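Edit room notebook, April, started 4:40 pm

Picking up from the last entry. Watched the Gurbridge cut straight through with the sound on, no stops, then went back over the second half with the timeline open. The film is still too long and I still don't believe the festival version is the one to send to theaters, whatever the audience slips say.

On the slips. Dirkex sent over the totals from the two preview showings and they are very pleased with themselves. I'm less sure. People who come out to a free preview of a documentary about a river ferry are people who already like documentaries about river ferries. The form also asks "How much did you enjoy the film?" before it asks anything else, and the lowest box is "somewhat." I wouldn't change a frame on the strength of that. The written comments are more use. Several people mixed up the two brothers in the first reel, and that matches what Hưng Vũ has been saying since the rough cut. We need a name on screen for each of them, early, and again after the flood section.

Length: Hưng wants 24 minutes out for the broadcast version. I can find most of that without touching the flood. The council meeting can go down to the vote and the walk to the parking lot. The second drone pass goes completely. I've never liked it and it only got in because we paid for it.

Theater release plan as it stands: 28 screens, one night only, with a recorded talk after the film. Sivmont say this is a "proven model." Asked them proven by what, and got a slide about a concert film. A concert film has fans who buy tickets the day they go up. We have a ferry. Presales on the dedicated site are at 2,430, and the number they gave me first was 3,010, which turned out to include the comps and the held seats. I've asked for the two to be reported separately from now on.

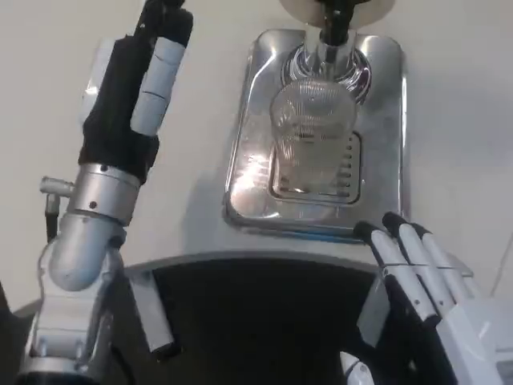

Trailer, version four. Polat cut this one and it's better than three, but it still sells a different film. Every line in it is somebody shouting, and in the full cut there are maybe two arguments. Also the music comes in on the first shot and never lets up. I'd open on the ferry horn, hold the wide, and let the older brother finish his sentence. What it needs is one plain detail that people can look at for a second and a half, something as simple as a clear ribbed glass cup standing on a steel drip tray under a black nozzle. We have the ticket booth window and the rope marks on the post, both shot well, both unused. Sent Polat the clip numbers.

Sound notes from today's pass:
Reel 1, engine hum under the first interview is too loud. Down a touch, then check on the small speakers.
Reel 2, there's a click on the cut into the kitchen. It was there last time as well, so the fix didn't get saved or didn't get made.
Reel 3, rain. Hưng thinks it's real rain. I think half of it is library rain, and you can hear the loop if you wait for it.
Reel 4, fine. Leave it alone.

Captions are back and need a full read. "Ferry" is "fairy" at least twice, and the younger brother's nickname is spelled three ways. Don't send these to the theaters until one of us has read every line against picture.

Poster: Dirkex want a quote across the top. We don't have one worth using yet. The line they like comes from somebody who introduced the film at a preview – I don't count that as a review and I doubt readers will. Prefer no quote, title bigger.

To do before the next viewing:
Name cards for both brothers, try two sizes.
Council scene, short version, keep the long one in the bin.
Ask Sivmont which theaters can take captions on screen and which need the separate file.
New export with the horn opening, for Polat to argue with.

Stopped at 7:15. Drive B is nearly full again, so old exports go next.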